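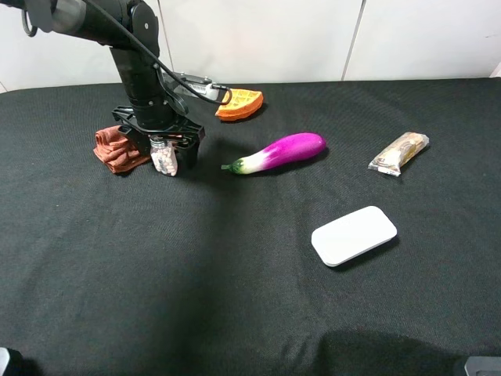 ## Wodetti to close Mill Road warehouse and move stock to former Emeck site

10 May 2023

Kitchenware distributor Wodetti will leave its warehouse on Mill Road at the end of the year and move into the former Emeck building on the east side of town, the company said in a notice to staff and customers.

The move affects 242 employees. Wodetti said 199 of them have been offered the same job at the new site on their current pay and hours. The rest work in returns and repairs, and the company is still in talks with them. A decision on that department is expected before the end of summer.

The Emeck building has been vacant since the furniture maker gave up its lease. It has more loading doors than Mill Road and a higher roof, which will let Wodetti put most of its stock under one roof for the first time. At present the company keeps bakeware and seasonal goods in two rented units on the other side of the river and trucks them over as orders come in.

In the notice, Wodetti said the extra trips had become "a cost we could no longer explain to ourselves." It did not say what the move would cost or how much it expected to save.

The lease on Mill Road runs out in December. The owner of that property, Fumine, confirmed that it will not be renewed and said it has had inquiries from several businesses. It would not name them. Fumine also owns the small row of shops next to the warehouse, and said those tenants are not affected.

### Bus service a concern

For workers, the main question is how to get there. Mill Road is a short walk from the central bus stop. The Emeck site is 7 miles out, and the only bus that passes it stops running in the early evening, before the late shift ends.

Wodetti said it will run a shuttle from the old warehouse at the start and end of each shift for the first year. It has not said whether the shuttle will continue after that. The transit office said it could look at a later bus if enough riders ask for one, but that any change would have to wait for the next schedule.

The parking lot at the Emeck site will be repaved, and new lights will be put in along the entrance road. That work starts next month.

### Deliveries and orders

Store customers should see little change until the fall. Wodetti plans to move its slow-selling lines first, followed by cookware and small appliances. Orders will not ship on the last two working days before the final move, and stores have been asked to order early for the holidays.

The pickup counter on Mill Road, which is open to the public, will close for good. There will be no counter at the new site. Customers holding pickup vouchers can use them until the counter shuts or exchange them for free delivery.

The shelving and conveyor work has gone to Šimko, which is due to begin once the building passes its fire inspection. An earlier inspection found that part of the sprinkler system needed to be replaced, and the permit for that job was approved last week.

The planning office will take written comments on truck traffic at the Emeck site until the end of the month. Forms are available at the front desk and at the public library.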